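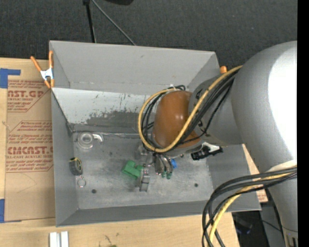
Gray bin on the table, tape measure with key ring at left

Bridcombe shared workroom – minutes, Sunday, November 17, 2019
Present: Indira Acharya (chair), Frans De Graaf, Malathi Lobo (notes). Apologies: Aatos Vainio

1. Metal bin. Small stuff still ending up in it. Tape measure, a green block, somthing small and blue. Frans wants it emptied every week – agreed.

2. Floor of bin scuffed, two holes in it. Malathi asked re a liner. Van Leeuwen quoted 63 for one, 100 for 2. Get one, see how it goes.

3. Keys. Isabelle Lapointe to ask who is missing a set, none on the ring.

4. Carpet cleaning put off til May. Indira to chase teh quote.

Closed early, room needed.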